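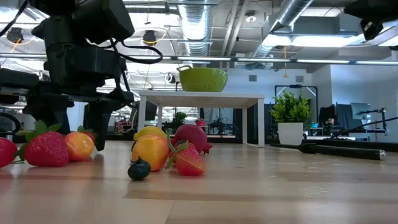

I grew up thinking I hated plums. The ones we had in the house were from the supermarket in Atville, hard as a doorknob in the middle and kind of sour all the way through, and they sat in the fridge drawer until somebody felt guilty and made a crumble. So when we moved out to Volthorpe and the yard came with a plum tree, my first thought was that it would have to go to make room for a shed.

Well, the shed never happened, and I've become the kind of person who talks about plums at parties.

The thing that changed my mind was eating one warm, standing up, in July, at seven in the morning in my slippers. It had split a little on one side and there was a wasp interested in it, so I had to be quick. I don't have the words for it. It tasted like jam that was still deciding what to be. I ate five more and was late for work.

After that I got curious, and then I got carried away (this will surprise no one who remembers the sourdough year). There's a nursery called Holub on the old road out of town, and they keep a binder behind the counter with every fruit tree they've ever sold. You can ask to look at it. I spent most of an afternoon on a folding chair with that binder while it rained. The oldest plum in there has a note next to it saying it was first written down in 1687, in a list of trees belonging to some big house, and that the list called it "good for the sick, and for pyes." I bought one on the spot. It cost more than I told my husband.

That tree is now as high as my hip and has given me exactly zero plums, but I'm told to be patient.

The old tree is the workhorse. Last summer I weighed everything that came off it, mostly to settle an argument, and it came to 187 pounds. Do you know what that looks like in a two-bedroom house? There were bowls on the stairs. I had plums in the salad spinner. I left bags on porches up and down our street, and by the second week people were pretending not to be home!

So I learned to put them up. My freezer method is very lazy: halve them, pull the stones, lay them cut side up on a tray overnight, then bag them. No sugar, no lemon. They go a bit brown and I don't care. The jam is simple too, though I use less sugar than most recipes want and it comes out loose — more of a spoon-over-yogurt jam than a toast jam. If you want it to stand up on toast, cook it another 10 minutes and keep stirring, especially in the corners of the pan where it likes to catch.

Drying was a flop. I bought a Drurent dehydrator secondhand and ran it for two days, and what I got were small leathery things that tasted fine and looked like something from the bottom of a purse. My sister loves them. She can have them.

I did some reading over the winter about how many kinds of plum there are, and one book put it at 3000 named varieties. I can get four of them anywhere near here. That bothers me more than it should. I keep thinking about all those other ones, yellow ones and speckled ones and ones that only ripen in October, growing behind somebody's garage with no label on them.

Anyway, it's pruning time, and I've been told you do plums in summer and never in winter, so I have a ladder to borrow. If you have a tree you don't know the name of, take a few leaves and a ripe plum down to Holub and ask them to get the binder out. Bring a snack, you'll be there a while.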